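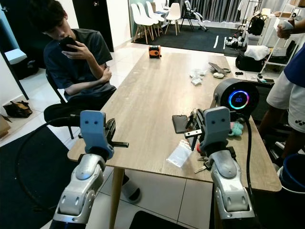

Vitale table in light wood finish, with black chair

Vitale Work Table, item 714
Sold by Grivside. The Vitale is a large rectangular table for a shared office or workshop. The top has a light wood grain and room for keys, phones and a tape measure with space left to work. Seats are sold separately. Wipe with a damp cloth and dry. Ships flat in 12 days. 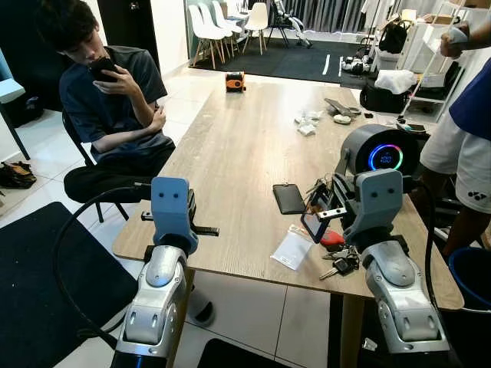 Grollico writes that the top has held up well to keys and small tools being dropped on it every day, but that the leg bolts needed tightening again after 23 days. They would order a second one.

Price: $507, delivery included.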